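Plornside workshop, notebook 30
May 13, 2026

Back on the grocery bags today, and I'm glad of it, after so long with boxes that all behave themselves! The thin green film from Famier is lovely stuff to look at and a real nuisance to keep open. It creases wherever it likes, and the handles flop back over the mouth just when you want to get at the fruit (I grumbled about the same thing last September, if anyone cares to look back).
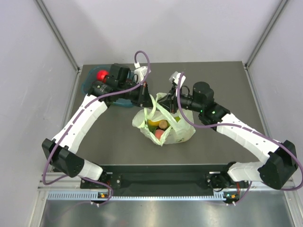
Notebook 30, p. 188

Mixed produce this time, one of each colour more or less, all bunched up together in the opening with a twist of film lying right across it. My feeling is that the yellow piece at the back, half tucked under the plastic, is the one to leave until last. The pinkish-orange one near the front lip is much friendlier.

Bag and contents came to roughly 947 grams on the Gavalas scale, a bit heavier than I'd have guessed. Next time I'd like to try rolling the rim down first, the way my mum always did at the kitchen bench. Need to reorder film, lot 2717, and please put the spare handles offcuts back in the Flukix drawer.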